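Froze during a work presentation after a bad morning - how do I get past it?
Last updated Wed 23 March

I work in the accounts side of a mid-sized freight company and had to present our quarterly figures to a client, Brineo, a couple of weeks ago. On the drive in I was held up behind a crash near the Zustthorpe turnoff. I wasn't involved, but I arrived late and rattled. I got through two slides and then my mind went blank. My manager finished it for me.

She has been decent about it, but I'm down to present again to another client, Bastos, and I'm not sleeping well. I don't want to ask to be taken off it. Has anyone come back from something like this? What did you do in practical terms?

3 answers

Washington Brito
Yes, twice. The first thing I'd do is have a short talk with your manager before the next one. Tell her what happened that morning and ask if she can sit in and take the questions. Most managers will agree to that.

Then cut the talk down. Mine ran to 2717 words when I wrote it out, and I was trying to remember all of it. I got it to 602 and put the rest in a handout. Learn the first two sentences by heart and work from headings after that. Practise out loud in the actual room if you can book it, standing up, with the laptop plugged in.

Get there early and have a drink within reach. Taking a sip gives you a few seconds to find your place and it looks normal.

On the sleep - if it's still bad in another week, see your GP. Seeing a crash can shake you up more than you realise, even from the other side of the road.

59 people found this helpful

Dusness
Just do it and stop overthinking. Everyone forgets it by Friday. I stuffed one up in November and still got my bonus.

Reply from original poster
Thanks both. I've spoken to my manager and she'll take questions. I've also booked the room for a practice run. Washington, did you use cards or notes on the screen?

Washington Brito
Cards, numbered in the corner in case you drop them. Big writing, one heading each. I tried notes on the screen once and kept looking down at the laptop.

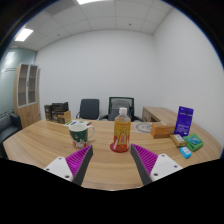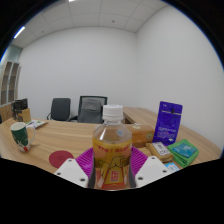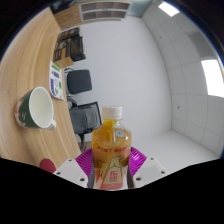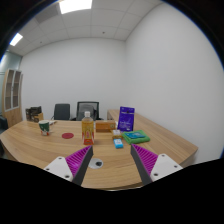
Bottled drink with a white screw cap.

Related questions
- How early should I get to a client meeting?
- Can I ask a colleague to present with me?
- Trouble concentrating after witnessing a road accident
- What to put in a handout and what to leave out
- My boss keeps changing my slides the night before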